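Notebook, student two-arm cell, music stand task

Carried over from the last entry: the left gripper still closes a little late after a restart. Changed the startup order so both grippers home before the arms move. Ran it 13 times from cold and the delay did not come back. Leaving the old script in the folder under its own name in case we need to compare.

The task for the club showcase is settled. The arms set up a folding music stand, put a sheet on it, and clear the table into the storage box. Team name on the form is Cliditz. The code stays under Vahidi because half the paths already use it and renaming broke the build last August.
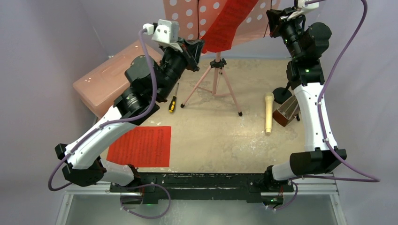 Plultby workshop, January 13, 2020

Worked on sheet placement today. One red sheet on the desk of the stand, the other flat on the table at the left front, by the left forearm. Music on both. The printed side gives the wrist camera something to lock on to, and it finds the sheet more often than it did with blank paper.

Problems, in the order they came up:

- The pink desk has rows of round holes. Edge detection picks them up when the sheet sits too high. Lowered the target height by 9 mm and masked the panel.
- Tripod feet slide when the sheet is pushed against the desk. Cut push speed to 40 percent. Better, still not good.
- Purple cable on the right arm hangs in a big loop past the elbow. Want it clipped closer before we try the wide reach to the box.
- Powder on the tabletop is getting onto the rail. Wipe both before the next session, and check the bolts while we are down there.

Screwdriver is staying in the set of objects to clear, along with the small wooden box. The wooden cylinder is harder. It rolls if the gripper touches the round end first, so approach from the thin end and close slowly.

Tried the Zirent planner for the handover between arms. It plans fine but stops whenever both wrists are over the stand. Went back to taking turns: left arm places, backs off, right arm moves in. Slower, and the rules allow it.

Full run limit is 70 seconds. We are over. Most of the time goes into the second look at the sheet, so try dropping that first.

To do: cable clips, mask file into the repo, new feet or a mat for the tripod.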